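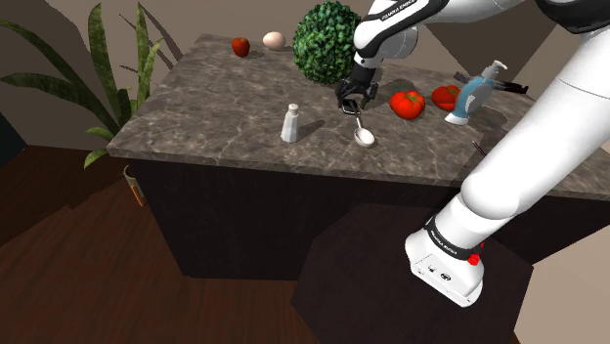
Figure 1. Simulated kitchen counter with the arm and gripper over a metal spoon.

Hetotum: progress report to the Hladun fund
June 27, 2023
Prepared by Svitlana Zakharchenko

Equipment planning
We have not yet ordered the arm. The simulation work has gone first, as agreed, and its results now set what we need to buy. The counter layout in Figure 1 mixes food with household goods: an apple, an egg, tomatoes, a salt shaker and a soap dispenser. The arm is mounted below the counter, so the stand we buy has to allow for that.

Fedir Moroz has run over 2,000 simulated grasps across 30 layouts. Spoons and other thin items lying flat are still the weakest group. He wants to try softer fingertips in simulation before we choose a set, and I have moved the fingertip order back to December.

Quotes
Mirik and Zarell have both quoted for the stand. Mirik is cheaper but does not include fitting. Zarell includes fitting and one return visit. Delivery from either is 5 weeks. We are still waiting for a written price on the safety fencing.

Staff time
We have used 185 hours of the simulation budget. No extra hours are requested for this period.

Decisions needed from the fund
Approval to place the stand order before the arm order.
Agreement that money set aside for fingertips can be carried over to December.

Fedir will send the full grasp results separately, with the list of layouts.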